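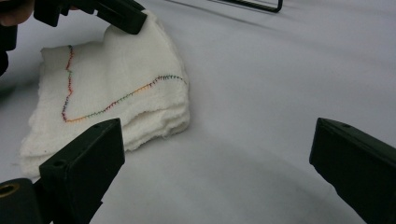 Corner pinch on the folded towel, other gripper open

segundo_p
Hi all, long-time reader, first real post. I'm teaching a towel-folding task with a pair of hand-held grippers, the kind where you do the job yourself and the arms learn from your recordings. I've got 152 takes done and I'm aiming for 3000, which my wrists already have opinions about! What I can't settle is the corner grab. Do I go in clean every time, or is it okay to leave in the takes where I fumble the corner and go back for it? The towel in my picture is white terry with a line of rainbow zigzag stitching across the top layer, if that matters to anybody.

mikkelh
Welcome, Segundo! Leave the fumbles in, as long as you finish the fold. We had a policy at Avdale trained on nothing but tidy takes, and the first time it missed a corner it just sat there pinching air like it was waiting for applause. Forty more takes with a miss and a regrab and it started going back for the cloth by itself.

Veronica C.
I'm going to disagree a little with Mikkel, with love. Regrabs are fine, but a fumble where you hover and think for three seconds teaches hovering. I'd cut those out. What I do is start some takes with the corner already badly held, and then fix it at a normal pace, so the recovery is in there without all my dithering.

mikkelh
Fair point about the dithering, though I still think you lose something when every mistake is staged. My staged ones all look alike.

walter_alvarado
Coming at this from the remote control side (we drive the arms from a leader pair at Killano), and I'll say hand-held is so much kinder for cloth. You feel the layers. With the leader arms I can't tell if I've got one layer or the whole stack, and terry bunches up so much near the jaw that the camera isn't a lot of help. Segundo, do you want the top layer there or everything?

segundo_p
Everything at the corner, so it lifts as one piece. And yes, the bunching! I can feel it fine through the handle, but I do wonder what the arm will make of it.

Veronica C.
Then keep your squeeze the same from take to take, and give it a small lift before you travel. Also please swap towels now and then. That stitching is lovely, but I'd worry about the policy using it as a landmark and getting lost on a plain one. I rotate 12 towels and turn them over, too.

walter_alvarado
Seconding the swap. I'd keep the stitched one in the pile, though.

segundo_p
Thank you, all of you. I'll keep the quick regrabs, cut the slow ones, and dig out some plain towels tonight. Will report back in April if my wrists hold up.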